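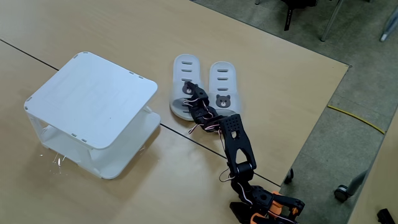

Spring swap goes by mail

The Dodcombe household swap is still on, with a few changes. Tirta Halim has 346 items on the list so far, most of them kitchen things and kids' shoes. Lists close May 2, 2020, and late entries will wait for the next round.

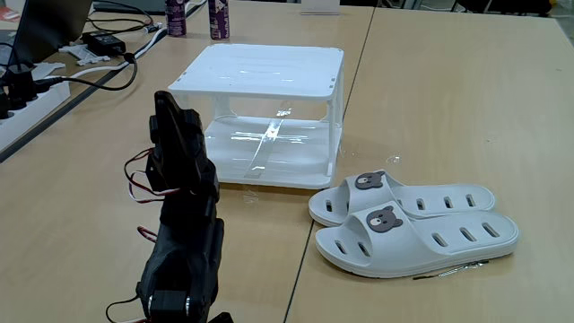
Two light wood-grain tables, pushed together.

Please write your name and street on a tag and tie it on — tape came off too many items in February. Clothes should be washed and folded. We can't take mattresses, car seats or anything that needs gas.

Danang Tarigan is driving the pickup route again and will start on the Sitompul side of town. 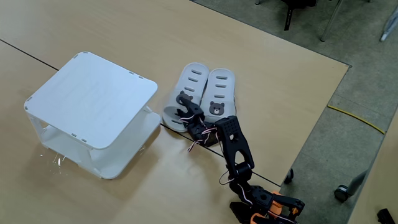
Leave bags on the porch by 9 a.m. and keep each one light enough to lift with one hand.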